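October 3, 2023

Snack table, second attempt at a system.

For the record, the first attempt was a drawer. The drawer worked for as long as people put things in one at a time, then someone came back from Ternby with a carrier bag and it stopped closing. In March we moved everything into a box on top of the cupboard, where things went soft in peace. I found a receipt at the bottom of it today from a shop that has since become a dentist.

So today the whole lot came out and got spread on the cloth. The cloth is the light blue one with the pink pigs on it, bought for the bench by a person who shall not be identified and who was told to get something plain. I was against it. It does show up crumbs very well, so I have dropped my objection, at least in writing.

Rules I set myself before starting:
Anything open goes in the bin.
Anything past its date goes in the bin, unless it is only just past, in which case it goes on the side by the kettle and is gone by four.
No tasting until the sorting is finished.

The third rule lasted as far as the first round cake. These are the flat golden-brown ones in clear wrappers with gold ends, rough on top as though they had been rolled in seed, and they are far better than they have any right to be after a summer on a cupboard. I can't read the orange lettering, which looks Chinese to me, so I can't say what I ate. Dense. Went well with tea. Left a ring of bits on one of the pigs.

Sorting by type was a mistake. I began with "sweet" and "savoury" and had a third heap called "not sure" inside a few minutes, and the third heap was winning. The bright green packet of crackers went to savoury without a fight. The red and orange packet I moved twice and then left where it was. Somebody who reads more languages than I do is welcome to finish the job. A pencil is on the shelf.

Sorting by size is what I should have done, and is what I'd suggest to whoever inherits this. Flat things stack. Puffy things do not stack and resent being asked. If the flat ones go along the front edge of the box, standing up like index cards, you can see what you have without tipping it all out, which was the entire trouble with the box in the first place.

Money. The tin had 459 in small coins, which I make to be £4.59, and an Estonian coin that has been in there since before the drawer. The Keskinen order form wants a minimum of £20.00 and has it printed as 2000 because their form dislikes decimal points, as we learned the expensive way. Last order came to 2478, read that how you like. I have put a note on the tin. The note says "tin" and also "please".

Ciker box: the smaller lid fits it, the proper lid doesn't. I've stopped wondering. The Drusta tub has no lid at all and is now for teabags.

Still to do:
Wash the cloth, cold, the pink runs.
Find out what the cakes are called so that we can get more of them.
Label on the box with the date it was last gone through. Should have been done in March, wasn't.
Agree whether crackers count as lunch. I say two packets do and one doesn't, and I'd like that minuted somewhere.

Took a bit over an hour, including tea. I had put it down in the plan as ten minutes, between the filing and the floor. The floor has been moved to tomorrow, and the filing is where it was. Everything stays out on the cloth until after the break so people can claim what's theirs, and then the rest goes back in the box, flat ones to the front.

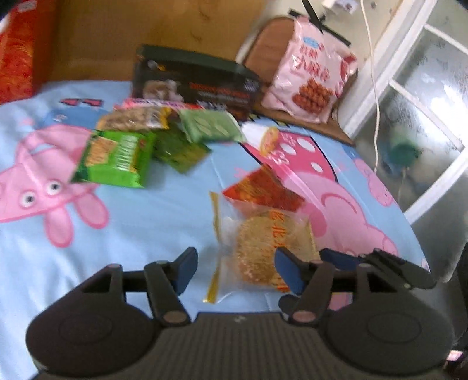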